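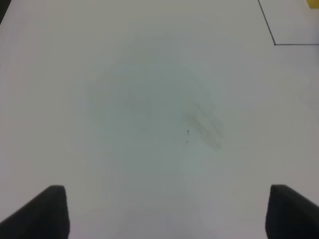
Slide 1. White tabletop, smudges near the middle, drawn line in the upper right corner.

Speaker notes: Keeping a white table white
Talk for the shared workrooms meeting, Meléndez building, afternoon part

Slide 1 (leave it on the screen while people sit down)

Good afternoon. Thank you for staying after the lunch. My subject is very small, it is the top of a table.

Ask the room: who would call this table dirty? Wait for the hands. Do not say if they are right.

My own answer is that it depends where you stand. From the door you would see white. When you lean over, you see a soft gray blot a little left of the center, and next to it some gray strokes that all go in the same direction. It looks like something was wiped or rubbed. I don't know what was rubbed there, and I don't want to guess in front of you. For this talk it is enough that the gray can be seen on the white.

Point to the tiny dark spot at the left side of the streaks. It can be a crumb, it can be a dot of pen. There is a thin line hanging under it, thin as a hair. On a photo I cannot decide. On a real table I would touch it with a dry finger before I take any cloth. If it moves, it is dust or a crumb. If it stays, I think about ink.

Then the line in the upper right corner. Please remember it, we come back to it on slide 5.

Slide 2 – Why we have white tables at all

Short slide, two minutes only.

When we ordered from Pornero, we could choose between gray, beech color and white. We took the white Esel tops for all the rooms, 49 tables. I was in favor of it and I am still in favor. Small parts are easy to find on white. Paper patterns are easy to read. In November, when it is dark at four o'clock, the rooms feel lighter.

The price for this choice is that every gray finger mark is visible. A beech table hides a lot. I had beech at home for years and I believed that I was a clean person.

(Pause here, people usually laugh a little. If they don't laugh, go on.)

Slide 3 – Three sorts of gray

Speak slowly. This is the slide people take photos of.

First sort: the soft blot. It has no edge. Usually it comes from hands, from sleeves, or from a bag that was on the floor before. Warm water with a drop of dish soap, a soft cloth, then a second cloth that is dry. The second cloth is the one we forget. If the water stays, it dries with a ring and you have made a new mark in place of the old one.

Second sort: the parallel strokes. Very often this is the old dirt plus a person who was in a hurry. A cloth which is already gray will draw gray lines, you can follow the direction of the arm. Wash the cloth, or take a new one. Begin outside the mark and go toward its middle. When people start in the middle they make it wider.

Some strokes are not dirt, they are rubbed-off rubber or metal. Soap does little with them. Try a white eraser, the ordinary school kind, with light pressure. Try it first in a place near the edge of the table.

Third sort: the point and the thin line. Pen, pencil or a hair. For pencil, the eraser again. For ballpoint, a little alcohol on a cotton bud, only on the line, and then clean water. Please do not pour alcohol on the table. Two of our tops have a dull place as big as a plate from this and I can still find them with my eyes closed.

Slide 4 – What is in the cupboard

Show the tray here, if I remembered to carry it up.

Esus cleaner, the 600 ml bottle. One bottle stays in each room. Spray on the cloth, never on the table.
Dish soap, the cheap one.
White erasers.
Cotton buds, and the small bottle of alcohol, which stays on the upper shelf.
Cloths. The blue ones are for tables, the yellow ones are for sinks. Please keep it so.

What is not there any more: the scouring powder and the sponges with the green side. They remove the mark, I agree. They remove the shine also, and a surface that was scratched takes the dirt much faster the next time. Replacing the tops in the large room would cost us 3,594, and we have better plans for that money.

If somebody asks about the white melamine sponges: I use them, but maybe once in a year per table. They are a very fine sandpaper, even if they feel soft like bread.

Slide 5 – Lines that should stay

Go back to slide 1 for this. Show the upper right corner.

You see a thin dark line that comes down from the upper edge, makes a sharp corner and continues to the right. It is the corner of a rectangle drawn on the tabletop. This is a different thing from the smudges. A person drew it with a purpose, and a good cleaner can spoil an afternoon of work for that person.

In our rooms people draw such lines to know where the cutting mat goes, or where a tray must stand. I have no problem with it. I have only a few requests.

Draw it with a pen that can come off with alcohol. Test it first, some pens are called removable and they are not.
Put a small note on the table with your initials and the month.
When you don't need the rectangle, take it off yourself.

And for those who clean: around a drawn line, use the cloth nearly dry and stop a finger's width before it. If there is no note, leave the line and ask at the desk. I have once removed a very nice line, with much energy, and I had to apologize in two languages.

Slide 6 – The two minutes at the end of the day

Say it as a habit, without the voice of a teacher.

Take everything off the table, then look at it from the side, with your head low and the lamp on the other side. From above you see color. From the side you see grease. Wipe with the damp cloth in long lines from the back to the front, then the dry one. Hang the cloths, don't leave them folded in the sink.

If a mark stays after two tries, stop. Write it on the paper inside the cupboard door with the table's number. I look at the paper every week, and an old mark waits very patiently.

Questions (ten minutes, keep slide 1 on the screen)

Probable question: can we put a plastic cover on it? Yes for painting, no for every day – the dust goes under it and scratches.

Probable question: does the sun make the tops yellow? After three years I see it a little at the window side. Turn the table around in summer.

Leave the blue cloths at the exit, one for each room. Remind them about the trays.

Workroom notes, Meléndez building | Contact: ask at the desk | Back to top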